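Washing a wool blend throw without felting it
Posted in Laundry & Fabric Care, Aug 1, 2025

saltbush_jen

Hi all, hoping someone has been through this. I've got a big throw that's meant to be a wool and acrylic blend (the tag has faded so badly I can only make out the wool bit) and it has picked up a gravy mark and that general couch smell. The drycleaner in Oltach quoted me $449 once they'd added the stain treatment and the pickup, and I nearly fell over. The throw was a present and I don't even know what it's worth, but come on.

I've got a front loader with a wool cycle and a bottle of Saltent wool wash in the cupboard. Can I just chuck it in? My mum reckons bath only, cold water, no exceptions. Colour is a worry too, as the border is a lot darker than the middle and I don't want it bleeding into the pale part.

kwofie_flats

just wash it, mine's been through plenty of times. cold. done

mendalong

I'd go a bit slower than that! Blends vary heaps and the wool part is what will shrink on you. Start with a colour test: wet a white hanky with cold water and a drop of the wool wash, press it on the dark border somewhere near a corner for a few minutes and see if anything comes off. If the hanky stays white, go ahead.

For the gravy, scrape off whatever's dried with the back of a spoon, then dab with cool water and a tiny bit of dish soap. Dab, don't rub. Rubbing is what felts it, more than the water does (I ruined a lovely grey one this way and still get cranky about it).

Then your mum's bath. Cool water, wool wash at whatever the bottle says, push it under and leave it for 8 minutes. Drain, rinse with water the same temperature, and press the water out with your feet if you have to. Don't wring it. Roll it up in old towels and dry it flat in the shade, turning it once. Mine took nearly two days last October.

After that I stopped treating mine like a museum piece. It lives on the kitchen table as a cloth most of the time now and gets the soup spoons and chopsticks laid out on it like any other.
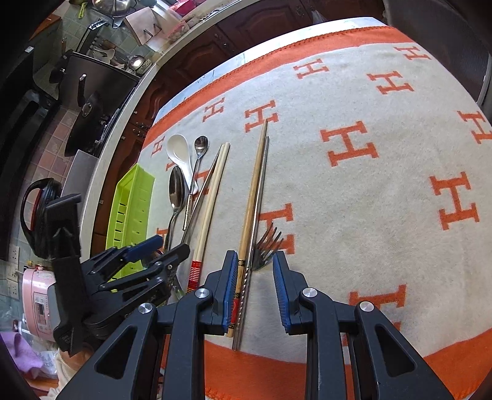
saltbush_jen

Thanks mendalong, the hanky stayed white so I'm going with the bath on the weekend. Do you put anything under yours when there's hot food? I'd be worried about the table as much as the wool.

mendalong

Yep, cork mats under the hot dishes, on top of the throw. I also keep a Mavum felt pad between the throw and the tabletop, mostly to stop it sliding. Good luck, and don't be tempted by the dryer!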